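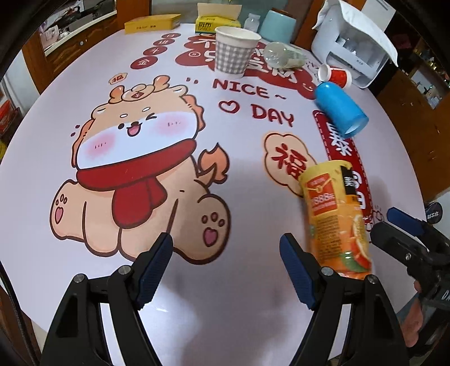

HDMI over network in a church hall, picture drops every time someone uses the wifi

Zuzanna Sikora
2024-03-05

Hi all, I look after the screens at our community hall and I'm stuck. We have one video feed from the front of the room going out to 3 TVs (two in the main hall, one in the kitchen so the cooks can hear the talks). It used to be one very long HDMI cable and a splitter, which was fine until the cable died. In September we swapped to a set of Sindano HDMI-over-IP boxes, one sender and three receivers, all plugged into the same network switch as everything else in the building.

It works great when I'm alone in there! Then people show up, and the picture on all the TVs breaks into blocks and freezes for a second or so, and the wifi gets so slow that folks complain to me about that too. The switch is an unmanaged Eskola one that was already in the closet. I've swapped the patch cables, I've moved the sender closer, I've turned the picture down from 1080p60 to 1080p30. That last one helped a little. Do I need better boxes or a better switch, or am I doing something dumb? Budget is small.

Roman Kalinowski

Not dumb, I did the very same thing at my brother's bar. Those boxes almost always send multicast, and an unmanaged switch treats multicast like a fire hose, it sends the whole stream out of every port, including the one your wifi access point hangs off. The access point then tries to push all that video out over the air and chokes. So your wifi problem and your TV problem are most likely one problem.

Cheapest fix, and what I'd try first: put the sender and the receivers on their own little gigabit switch with nothing else on it. No cable to the router at all. Most of these boxes don't need the internet, they only need to see each other. If yours insist on getting an address from the router, look in the setup page for a static IP setting and give each one its own number (I put mine at 20 and up so I can remember them).

If you want it all on one switch, get a managed one and turn on IGMP snooping AND the IGMP querier. People switch on the first and forget the second, and then the picture plays for a few minutes and quits. Ask me how I know.

Vasiliki Kyriakidis

get a Hindameo, never had a problem with mine

Ilham Pelupessy

What Roman said about the separate switch. I'd add, check that you aren't running any of it through an old 100 megabit switch somewhere along the way, like one tucked behind the kitchen TV. We had one of those and I spent two evenings blaming the receivers. The link light on ours was orange for 100 and green for gigabit, but that varies so look at the label or the manual.

Also go back to 60 only after it has been steady for a while with a full room. For talks you won't see much difference anyway.

Contact us | © Kistau Community Help | Back to top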